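Zestiteo Desktop Teardown - grip loss subset

README, revision 4
Maintainer: Şükran Özkan
Released: 2022-10-21

Summary

This subset holds the episodes in which the arm lost its grip, or kept pulling after it should have stopped, while working inside an open desktop computer. They were pulled out of the main Zestiteo set after a fault in the gripper force reporting was traced in February. Do not mix them with the main set for training without reading the fault section below.

Contents

There are 666 episodes in the main set and 31 in this one. Each episode folder has wrist video, fixed-view video, joint positions, commanded and reported grip force, and a plain text operator note. Both video streams share the controller clock. Operator notes are unedited, spelling included. 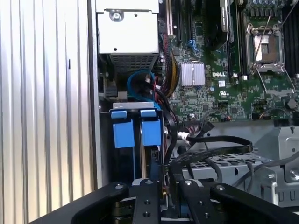

The fault shows up as a reported grip force that stays at its last value after the fingers have started to slip. The controller, built on the Akero stack, reads this as a firm hold and goes on with the retract move. In open space the result is a missed pick. Inside a chassis it is worse, as the fingers work close to loose wiring such as the blue SATA cable and the yellow and black power wires below the supply cage, and a finger that closes late can hook a cable and drag it. The drag does not trip the collision stop, which was set for contact with sheet metal. In 7 episodes the operator used the emergency stop.

Cause

The force value was filtered twice, once in the gripper driver and again in the Duman logging bridge. The second filter held its output whenever a sample arrived late. Under normal load this was rare. With both video streams recording, late samples came in bursts and the held value could last long enough to cover a full retract.

Status of the fix

The second filter has been removed. A stale force sample now halts the arm and leaves the fingers where they are - they do not open on their own. The operator has to clear the halt by hand.

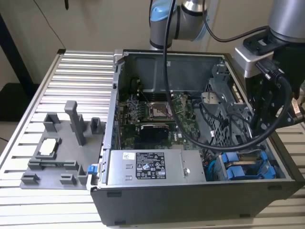
Clearing a halt takes two steps. Jog the arm back along its approach line at the lowest speed, then open the fingers from the pendant. Opening first has dropped connectors onto the board on past runs. Keep hands out of the chassis until the drives are off.

Known problems

- Reported grip force is not reliable in any episode here. Use commanded force and finger position.
- Slip times were marked by hand from the wrist video. Expect small errors where a cable hides the fingertips.
- Episodes ended by emergency stop have no closing joint sample.
- Prestska part labels are missing from the earliest episodes and will not be added.

Reporting

Send corrections to the maintainer with the episode folder name and the controller time.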